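Skodel Mesh Laundry Bag, Large: Does a Net Bag Need to Cost This Much?

Posted in May by the Undthorpe Household desk
37 shares | 50 comments

I have never really believed in laundry bags. My mother used a pillowcase with a knot in it, and her tights lasted as well as anybody's. So when Skodel started selling its mesh bag as something that would "extend the life of your delicates", I wanted to know how a bit of netting was going to manage that, and why it cost more than the ones in the market at Galtham.

I bought the large, in white, with my own money. It comes folded in a card sleeve covered in claims. The one in the biggest letters is that the zip is good for 500 washes. I have not done 500 washes and I doubt the person who wrote the sleeve has either. At my rate of three loads a week it would take me more than three years to find out, by which time I expect the bag will have gone wherever single socks go.

Let's start with what it is. It's a rectangle of fine white mesh with a grey zip across it near one end. You put your things in, you shut it, you put it in the machine. There isn't a lot to review, and I was suspicious from the start of how much the sleeve found to say.
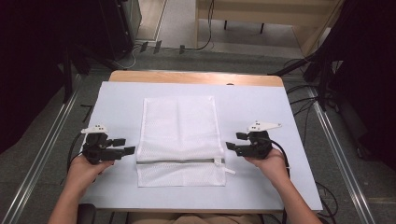

Size first, as that's what most people get wrong. The large is large. I can get two jumpers in it, or a week of underwear, or one of those padded bras that come out looking like a squashed hat if you leave them to take their chances. What you shouldn't do is fill it. I packed it tight on the second wash to see, and the things in the middle came out with the powder still sitting in the folds. Half full is about right, and at half full you do start to wonder whether you've saved anything by not just doing a hand wash in the sink.

The mesh is better than I wanted it to be. It's fine enough that bra hooks don't poke through, which was the trouble with my old Barua bag. That one had holes you could get a finger in, and a hook got out and made a mess of a perfectly good cardigan. The Skodel has been through my machine all spring and I haven't found a snag in it yet. It does crease, and it stays creased, but I'm not ironing a laundry bag for anyone.

Now the zip. This is where cheap bags go wrong, so it's where I was most ready to complain. The slider is small. If you have big hands, or sore ones, you'll be pinching at it, and trying to do that with wet fingers over an open drum is a nuisance. I found it went along best with the fabric pulled flat on a table first. Try it with the bag bunched up in one hand and it sticks at the corner nearly every time. 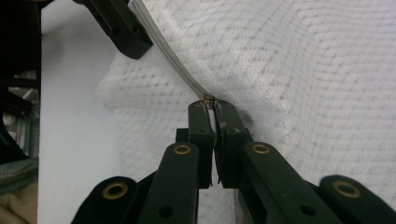 The zip slider, which is small and metallic, with the pale grey teeth running up from it.

My other worry with any zip like this is that it works its way open during the spin. The sleeve says it won't. Mine has done it twice, both times on a fast spin with a towel in the same load, and both times I had pushed the slider nearly to the end and left it there. Going right up to the stop seems to fix it. I'd still like a little elastic loop to tuck the slider under, the way Barua does on theirs, and at this price I think it's fair to ask why there isn't one.

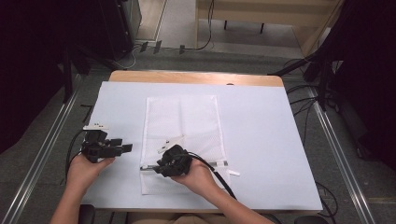
As for whether it makes any difference to the clothes, I'm less sure. I washed two pairs of the same black tights, one in the bag and one out, over six weeks. The pair in the bag has fewer bobbles. The pair out of the bag went in with jeans more often than I'd planned, so I wouldn't hang a man on the evidence. My jumpers look the same as they did. Straps no longer come out plaited round everything else, and that alone has probably saved me some swearing.

Drying is quick. Shake it out, hang it over the tap, and it's ready by bedtime.

Would I buy it again? For the mesh, maybe. For the promise on the sleeve, no. If you've already got a net bag with a zip that shuts, keep using it. If yours has holes in it, wait until the shop in Galtham has the Skodel reduced and get one then. I'd skip the set with the three smaller ones, unless you own a great many socks.

Score: 3 out of 5

50 comments | Share this review

Recent reviews
Barua folding airer: sturdy, but where do you put it?
Skodel peg basket, six months on
Do dryer balls do anything at all?
Four stain sticks tried on one very unlucky tablecloth
The Undthorpe guide to descaling a kettle
Most read: our washing machine that claims it will last until 2035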